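Kekgate Publishes Good-Practice Guide for Two-Armed Robots in Kitchens

December 2022

Kekgate today released a good-practice guide for companies that build, install or run two-armed robots in kitchens. The guide covers work at the sink, the counter and the dishwasher, and is free to download.

The text was drafted with Skistar and Polla, and a first version went out for comment in April. Kekgate received 948 comments and made changes to 13 of the 23 clauses as a result.

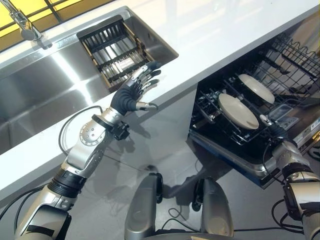
Clause 4 deals with open appliance doors. A dishwasher door that is folded down must be treated as an obstacle for the whole task, and both arms must keep a set clearance from it. Racks are to be pulled out before a hand enters them. Cables on the outside of an arm must be checked for snagging at full reach.

Clause 9 sets grip limits for plates, glasses and bowls. It also says what the robot should do when a grip fails: stop both arms, hold position and signal the operator. 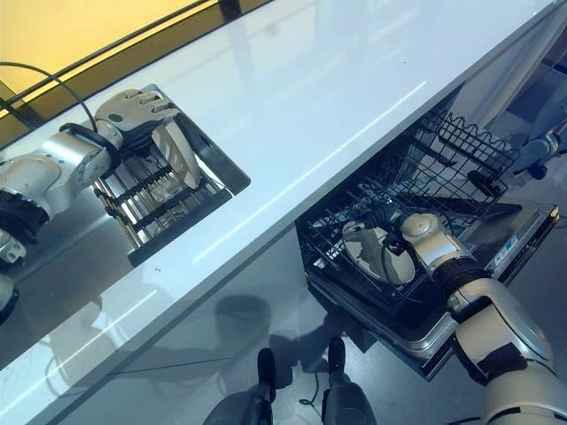
When both hands carry dishes at the same time, the guide asks for a separate stop check on each arm. This was the most debated point in the comment period. Skistar wanted a single shared check, and the final wording allows one only at reduced speed.

Chien will run training for installers and has prepared a checklist to go with the guide. Use of the guide is voluntary. Printed copies are limited to 2,575 and can be ordered through the Kekgate publications desk.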